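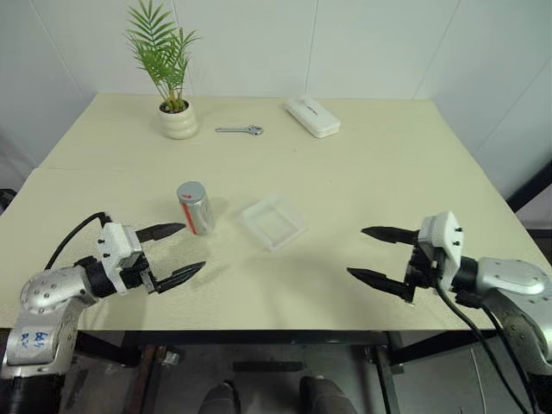
Tuva Rønning maintains that a bench robot needs no written clearing rule at all, on the grounds that an operator who cannot see a spanner on the table should not be operating. She put this in a reply to my last column and several readers agreed with her. I don't, and the disagreement is worth setting out properly.

Opinion > Automation > Bench practice

The table rule

Most small two-arm cells now run on an ordinary table in an ordinary room. The safety paperwork for these cells was largely adapted from fenced installations. It deals at length with reach, speed and stopping, and gives the work surface a line or two, usually an instruction to keep it tidy. "Tidy" is not a testable condition. One operator's tidy table has a wrench lying on it and another's does not.

Take a can, a tray, a case, a wrench and a potted plant on one table, with both grippers open. Which of these are task objects? The can is a fair guess, with a gripper reaching towards it. The tray could be the destination. The wrench could be a task object or it could be the tool somebody used on a bracket before the run. The plant may have been put there deliberately to vary the background. All of these readings are reasonable, and a person walking up to the cell has no means of choosing between them.

Rønning's answer is competence. A trained operator knows the task and therefore knows the objects. That holds for the operator who set the table. It does not hold for the one who takes over at shift change, or for whoever reviews the log in December and wants to know whether the arm was meant to go near the wrench.

At Iten we ran for 6 months on her principle. We then wrote a rule of four clauses, which I offer here without claiming it is elegant.

1. Every object within reach of either arm is on the run sheet, or it is removed.
2. Hand tools are never background objects. If a wrench is on the sheet, it is there to be handled.
3. Cables at the wrist are checked through the full range of motion before the first run of a shift.
4. Any label written on an arm by hand is copied into the log in full and replaced with a printed one once it stops being legible.

Clause 2 draws the most objections. The Kalumell group allows tools as background provided they lie flat and clear of the front edge. I think this is a mistake. A steel tool in the jaws of a gripper is a different hazard from a drinks can, and the force limits should be set for it beforehand.

Clause 4 looks trivial. Marker on metal rubs off, and marker on a patch smears. When two arms are identical apart from a scribble, the scribble is a control document and should be treated as one. Hou's draft guideline says much the same in three paragraphs.

The cost is modest. Filling in the sheet adds 3 minutes to a setup, and over 200 setups that is 10 hours of labour. I would set this against a single log that can't be interpreted. Donow has asked for the rule to be optional on cells below a certain payload, and I would oppose that — the light cells are the ones where people leave things lying about.

Comments

Tuva Rønning: Clause 1 I could live with. Clause 2 will be ignored by every site that does assembly work, and a rule people ignore is worse than none.

benchside: We use coloured mats for task objects. Works until someone moves a mat.

gk_welland: Does the sheet record position or only presence? Ours records both and position is the part that gets skipped.

Contact the editors | © 2025 Bench practice | Back to top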